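October 25, 2019

**Hermans drops plastic bags, shoppers get two weeks' notice**

Hermans stops giving out plastic checkout bags next month. All 7 stores, same day. Paper will cost a little, bring your own is free. Signs went up at the Wakia Street store this morning and the phones have been going since, a clerk told us.

Cream cotton, tan trim - plenty of fabric going around town this fall. 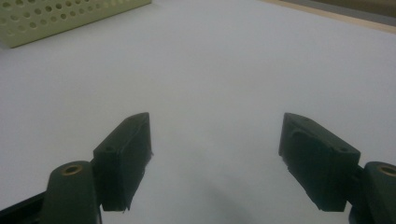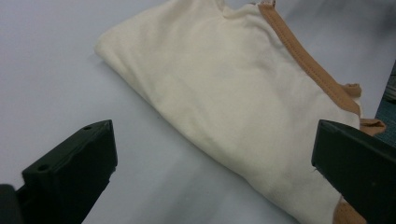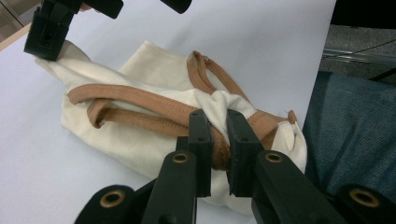

What happens to the plastic bags people already have at home?

Hermans will take them back in a bin by the front door at every store, clean and dry only, through the end of the year. They go to Winamix, the recycler out past the rail yard, which bales them with other film plastic. No bread bags with crumbs in them please.

Store manager Ashok Pant said the change has been coming since spring. "We were going through 800 cases a year and paying for every one," he said. "People stuff them under the sink and then ask us what to do with them."

Not everyone is thrilled. One shopper in the parking lot said she lines her trash cans with them and now has to buy liners. Another said he will forget his own bags every single time, guaranteed.

The chain is giving away 200 reusable bags per store to start things off, first come first served, one to a household. Doors open at 7 that day, an hour earlier then usual. Anyone paying with food benefits gets paper at no charge - just tell the cashier. Produce bags stay for now, same with the ones at the meat counter.

Histness Market across the river has no plans to follow. Owner did not return two calls. The city has no bag rule of its own, and the one drafted last winter never came to a vote. It could be back on the agenda after the election, depending on who wins the 2 open seats.

Questions go to the customer desk at any Hermans. Pharmacy counters are not part of this and will keep useing their small white bags.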